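Half past six in the morning, June, kitchen table, coffee too weak. I'm writing this before the day gets going because I went to bed annoyed, and I want to work out whether I had good reason.

The subject is toy food. I know. I have spent two days of my one and only life thinking about a toy burger, and I'm about to spend most of an hour more.

It started with the Nusura leaflet, which has been stuck to my fridge since spring. "Stacking play builds patience, order and confidence." I've read it every morning while the kettle boils and I believe it a little less each time. I stacked things as a child. I stacked a great many things. I have no patience at all and my closets are a disgrace. If anyone wants to study the long-term effects of stacking, they can come and look in my hall closet, where the vacuum cleaner is being held up by a bag of winter boots.

But I'd said I would write something for the Azimi newsletter on play kitchens and whether they're worth the money, and the leaflet was meant to be my way in. So I read what I could find. Brovirero has a catalog with 7 pages of pretend food in it. There's a pretend sushi set and a pretend waffle iron. There's a salad, for the child who asks for salad. Nearly every page says the same thing in different lettering: the child will learn to sort, the child will learn to follow steps, the child will learn where food comes from. I would like to see the child who learned where food comes from by pulling a tomato slice out of a box.

My own set is the Fevico one I bought secondhand last year for when the little ones visit. The box says 81 pieces. I've never checked and I'm not going to start. What I can say is that for the whole of that year it has lived in a bin under the window, all in a heap, and the lid has never closed properly. The visitors tip it out, choose the fries, and ignore the rest. I don't think anyone under six has ever built a burger in my house. They make soup. They put the bun and the fries and a toy phone in a pot and they stir it, and then I have to eat it, and I'm told it's hot.

So much for following steps.

Still, I did want to be fair. The claim that bothered me most was the one about presentation. The argument goes that children ignore play food because it's in a heap, and if you set every piece out upright, in its own place, where it can be seen and taken, they'll build the thing properly. Bun, lettuce, tomato, cheese, patty, lid. There are people who charge for telling parents this. I read one page that put the price of a "prepared food station" at 200 dollars, without the food.

I thought it was nonsense, and I still think the price is nonsense. But the idea itself has been scratching at me, because I know perfectly well that I cook better when the counter is clear.

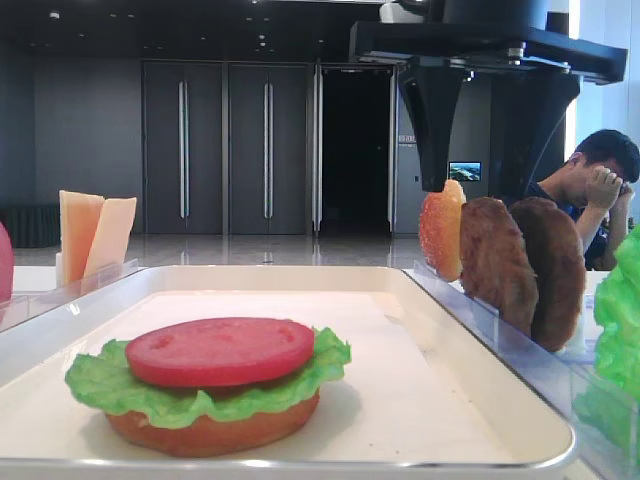

The trouble with a burger is that everyone thinks they know the order, and then they disagree. I've always put the lettuce at the bottom, right on the bun, so the juice from the meat has something to land on. My family thought this was wrong. They wanted lettuce up top, where it could stay crisp, and they were quite heated about it for people who were eating off paper plates. Tomato right on top of the lettuce is another fight. It slides. In a real burger it goes straight out the back on the second bite and into your sleeve.

With toy food there's no sliding and no juice, so the order stops meaning anything. That's my real complaint, I suppose. The leaflet says sequence, but a toy burger doesn't care about sequence. You can put the patty on the outside. You can leave out the meat and have four layers of lettuce, and it will stand up or it won't. The only lesson on offer is about what balances on what, and you can get that from a pair of shoe boxes.

(I should be careful. I've been wrong about toys before. I said nobody would want the little cash register, and I've heard that drawer ping in my sleep.)

Anyway, yesterday after lunch I gave in and tried it at home. I emptied the bin onto the rug. I took the old letter rack off my desk, took out the bills, and stood the cheese in it. Then the patties, which wouldn't stay in the letter rack because they're too thick, so they went in the toast rack. I haven't used the toast rack for toast in years. I only keep it because it was a present, and here it was, finally employed. The lettuce went in a drinking glass. The buns I couldn't find a place for, and they ended up on the windowsill, leaning against the glass like people waiting for a bus.

I put a baking tray down in the middle and stood back, and I'll admit it looked good. It looked like a place where somebody knew what they were doing. I felt a pull toward it. I'm a grown woman with a bad knee and I wanted to sit down on the rug and make the burger.

So I did. It took no time. Bottom bun, lettuce, tomato, cheese, patty, top. I looked at it. I took it apart and put everything back in the racks, and that, if you want to know, was the part I enjoyed. Sliding the cheese back into its slot was more satisfying than anything I did at work all week. I did it twice.

Then the 2 little ones came over at four, and I said nothing and went to make tea, and listened.

They noticed the racks right away. I heard the noise they make for something new. The older one took out a slice of cheese, very gently, and put it on the tray, and for a moment I thought, well, there goes my article, I'll have to write to Nusura and apologize. A patty went down next. Then some talking I couldn't catch over the kettle. When I came back in with the tea, the toast rack was upside down and it was a bed. The patties were asleep under a dishcloth. The cheese was the nurse. I was told to keep my voice down.

I'm not sure what that proves. The leaflet people would say I hadn't introduced it properly, that I should have shown them first, slowly, one piece at a time, without talking. Maybe so. There's always some step you left out, with those people. If the child builds the burger, it was the method, and if the child puts the burger to bed, it was you.

What bothers me is that the racks did do something. They got the pieces looked at. The patties had been in my bin a full year and had never once been picked up, and yesterday they had a bedtime. I can't pretend the heap would have managed that. So perhaps there's a small true thing buried in the sales talk: if you stand things up where they can be seen, people will reach for them. I could have told you that from the spice shelf, where the only jars I ever use are the ones in front.

But patience, order and confidence? I cleaned up alone. The letter rack has a sticky patch on it now, and one bun is missing — I've looked under the sofa and in the pot, and I've looked in the pocket of my own robe, where I have found food before, of both kinds.

The bills are still on the desk in a pile. I could put them back where they were, but I've gotten used to the cheese being there. It looks tidier than the bills ever did.

For the Azimi piece, then. I think I can write it if I leave out the leaflet altogether. Don't buy the station. Use the toast rack. Buy fewer pieces, because the sushi will only go in the soup. I might keep the bit about lettuce going on the bottom, though they'll cut it, they always cut the part I like. They want it at the shorter length again and they want it cheerful.

Coffee's cold. It's past seven and I have to find the other shoe, and call about the boiler. If the bun turns up in the boiler I'm giving the whole set away.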